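**Die Insel, die ihre Fähre zählt**

Gurkdale, Hafenbecken Ost, kurz nach sechs. Noch dunkel. Sigrun Lie hat den Motor schon laufen, zwei Autos an Bord, ein Lieferwagen mit Brot. Überfahrt nach Grundov: 128 Minuten, wenn das Wetter mitmacht. Heute macht es mit, sagt sie. Morgen eher nicht.

Grundov hat 574 Einwohner, eine Schule, eine Bäckerei die seit September zu ist, und eben diese Fähre. Die „Plidudis". Baujahr weiß keiner mehr so genau, die Papiere liegen irgendwo auf dem Festland. Der Rumpf wurde dreimal neu gestrichen, zuletzt in einem Grün, über das man auf der Insel immer noch streitet.

Und jetzt soll sie weg. Die Reederei will ab dem Frühjahr ein schnelleres Schiff einsetzen, kleiner, nur Passagiere. Autos dann einmal die Woche per Frachter. Klingt auf dem Papier vernünftig. Auf Grundov klingt es nach Abschied auf Raten.

„Ich habe 131 Schafe", sagt Anel Chauke. „Die fahren nicht mit dem Schnellboot." Er steht am Anleger, Kapuze hoch, Kaffee aus der Thermoskanne. Seine Tiere gehen im Herbst aufs Festland zum Schlachthof, bisher in zwei Fuhren mit der Plidudis. Mit dem Frachter? Schulterzucken. Der nimmt lebende Tiere nur nach Anmeldung, und wer ihn im letzten Winter erreichen wollte, hatte meistens den Anrufbeantworter dran.

Drinnen im Gemeindehaus riecht es nach nasser Wolle. Lakshmi Hegde unterrichtet hier drüben seit elf Jahren, Mathe und Musik, zur Not auch Sport. Sie rechnet anders. Drei ihrer Schüler gehen nächstes Jahr aufs Gymnasium in Gurkdale, und für die wäre das schnelle Boot ein Segen: morgens hin, abends zurück, kein Internat. „Ich kann den Eltern doch nicht sagen, behaltet mal eure alte Fähre, und die Kinder seht ihr am Wochenende." Sie sagt das leise. Im Nebenraum probt der Chor.
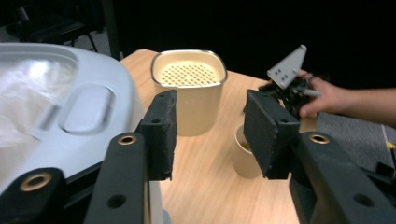
Überhaupt, der Riss geht quer durch die Familien. Die Jungen wollen schneller rüber, die Alten wollen ihr Auto mitnehmen, dazwischen ein paar, die einfach müde sind. Auf der letzten Versammlung wurde es laut. Jemand warf das Wort „Museumsinsel" in den Raum, danach war für eine halbe Stunde nichts mehr zu machen.

Min-kyu Na betreibt die Pension am Nordstrand, sechs Zimmer, im Winter meist leer. Er hat die Gäste gefragt, warum sie kommen. Wegen der Fähre, schreiben viele ins Gästebuch. Wegen der langen Überfahrt, dem Kaffee in Emaillebechern, dem Moment wo das Festland verschwindet. „Aber die Gäste fahren einmal im Jahr", sagt er. „Meine Frau muss alle zwei Wochen zum Arzt." Er blättert weiter im Buch, findet den Eintrag nicht, den er zeigen wollte.

Die Reederei antwortet auf Anfrage knapp. Man prüfe alle Optionen. Sutrisno Hartono, früher selbst Maschinist auf der Plidudis, kennt den Satz. Er hat ihn schon gehört, als die Abendfahrt gestrichen wurde. Die Maschine hält noch, meint er, wenn man sie lässt. Die Lager sind neu, nur die Pumpe macht ihm Sorgen, Ersatzteile gibts dafür praktisch keine mehr. Er hat zwei in der Garage liegen. Für alle Fälle.

Rückfahrt am Nachmittag. Wind aus Nordwest, die Tassen klirren im Regal. Sigrun Lie steuert mit einer Hand, mit der anderen sucht sie den Wetterbericht. Ob sie das neue Boot fahren würde? Sie überlegt lange, eine ganze Boje lang. Kommt drauf an wer fragt, sagt sie dann, und ob man oben noch ein Fenster aufmachen kann. Unten im Laderaum rutscht eine leere Brotkiste von links nach rechts und wieder zurrück.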